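Parish pilgrimage to Etgate: hall and overnight safety checklist, with comments

Checked 17 Apr 2022 by Clémence Renaud. Second reader: Timothée Marchal.

1. Sleeping hall, main doors. Both open outwards. PASS
Comment: They stick. The diocese form asks only whether they open, so they pass, but I had to lean on the left one.

2. Capacity. Stated as 225 on the booking sheet. NOT ACCEPTED
Comment: I would like to know who worked that out, and whether they had ever met a teenager with a rucksack. Ask for the fire certificate itself.

3. Night supervision. 4 adults named, 2 awake at any time. PASS ON PAPER
Comment: Same rota as last June, when everyone was awake until the vigil ended and then, I suspect, no one was. T.M. disagrees — he says he heard the rosary going at three.

4. Candles at the procession. Drip guards, sand buckets, one marshal per group. PARTLY

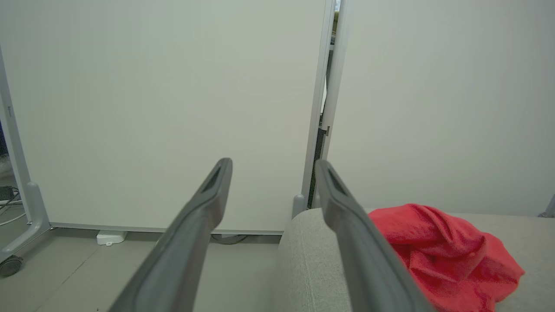
Comment: The candle plan is the weakest part of this file. It says marshals "will be briefed" and leaves out when, or by whom. I want the route, the lighting point and the place where candles are put out written down where every group leader can read them. A plain white board with a metal frame would do, and a blank one is no use to anybody, so the wording has to be agreed before we travel. Father's announcement at Mass doesn't count as a briefing.

5. Coach firm (Nugroho). Insurance seen, driver hours not seen. OPEN
Comment: "It's always been fine" was the answer on the telephone. Send the hours.

6. First aid. 3 kits listed, 2 found. FAIL
Comment: The third is said to be in the sacristy. I looked.

7. Food and allergies. Forms back from roughly half the families. OPEN
Comment: No form, no supper ticket. T.M. thinks this is harsh.

8. Safeguarding certificates for all overnight adults. OPEN
Comment: Copies please, with dates. A verbal assurance will go down as a fail.

To be looked at again once items 2, 5 and 8 have paper behind them. C.R.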